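Call for movers: Worlow Studio, Prurbridge

Worlow is looking for four people to spend two weeks in a room with choreographer Hiyori Uchida, making a piece called Ellstead. Trained dancers can apply. So can people who have never set foot in a studio. We've read plenty of calls that say "all bodies welcome" and then cast the same four graduates, so judge us by who ends up on stage.

Hiyori doesn't believe dance heals anyone, and she won't ask you to share your feelings in a circle. She made Kamata with Sadao Shibata, a piece that some people walked out of and a few came back to see twice. She has doubts about both groups. Ellstead is about weight: who carries it, who pretends to, and how long a person can hold still before it turns into showing off.

Rehearsals run Monday to Friday, ten to five, with an hour for lunch. The floor is hard and the heating is moody. There will be two showings at the end, in front of 70 seats that we may or may not fill.

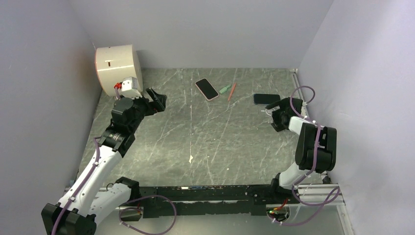 A cream-colored drum lying on its side, with two robot arms reaching in.

What we pay: $620 a week, plus up to $300 toward travel if you live outside Prurbridge. It isn't much. We won't tell you it's "great exposure," as we have yet to meet a landlord who takes it.

What we want from you: a page on something physical you do well, whether that's stacking chairs, swimming or falling over. Leave out the word "journey." A video is fine if it's short and unedited. We don't need headshots, and a long list of workshops will not help you much.

Last time we had 52 applications and answered every one, some of them late. Kumiko Fujimoto and Corey Henare read them all, and they often disagree, so please don't try to guess what we like.

You must be 18 or over and free for both full weeks. If you can only manage "most of it," wait for the next one.

Applications close June 27, 2019, at noon. Send yours to Toàn Lương at the Worlow office, by mail or by hand. Questions about access, money or knees can go to him as well.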